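Nellis: Vortragsreihe fragt nach Glauben und Aberglauben im Alltag

Mit einem Abend über Glücksbringer, Tageshoroskope und Kartenlegen beginnt im März in Nellis eine Vortragsreihe der evangelischen Erwachsenenbildung. An sechs Terminen, jeweils am Dienstag um 19.30 Uhr, geht es um die Frage, weshalb Rituale außerhalb der Kirchen für viele Menschen wichtig geblieben sind und wie Christen damit umgehen können.

Grundlage ist eine Umfrage, die das Bildungswerk Rollia im vergangenen Jahr in den Gemeinden des Kirchenkreises verteilt hat. 986 ausgefüllte Bögen kamen zurück. Gefragt wurde nach Talismanen, nach Sternzeichen, nach Pendeln und Heilsteinen, aber auch nach dem Tischgebet und dem Kerzenanzünden in einer Kirche. Viele der Befragten gaben an, sowohl regelmäßig zu beten als auch gelegentlich ihr Horoskop zu lesen. Einen Widerspruch sahen die meisten von ihnen darin nicht.

Die Auswertung liegt als Heft vor und ist in einer Auflage von 600 Stück gedruckt worden. Sie wird an den Abenden kostenlos ausgegeben und kann im Gemeindebüro abgeholt werden.

Der erste Vortrag behandelt die Geschichte der Sterndeutung von der Antike bis zu den Zeitungshoroskopen. Am zweiten Abend steht das Kartenlegen im Mittelpunkt, danach folgen Heilsteine, Wallfahrten und der Umgang mit dem Zufall. Zum Abschluss ist eine Diskussion vorgesehen, zu der auch die katholische Nachbargemeinde und der Gesprächskreis Urkex eingeladen sind. Fragen aus dem Publikum sollen an allen Abenden Platz haben — auf Wunsch auch schriftlich und ohne Namen.

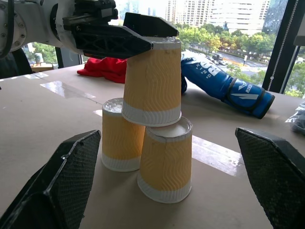
Gelbe Pappbecher, umgedreht zur Pyramide gestapelt.

Veranstaltungsort ist der Saal im Haus Medeiros, in dem 150 Plätze zur Verfügung stehen. Der Eintritt ist frei, um eine Spende für die Erwachsenenbildung wird gebeten. Einlass ist ab 19 Uhr, Getränke gibt es in der Pause. Der Saal ist über den Hofeingang barrierefrei zu erreichen. Eine Anmeldung ist nur für den Diskussionsabend erforderlich, sie wird im Gemeindebüro entgegengenommen. Die Vorträge können auch einzeln besucht werden.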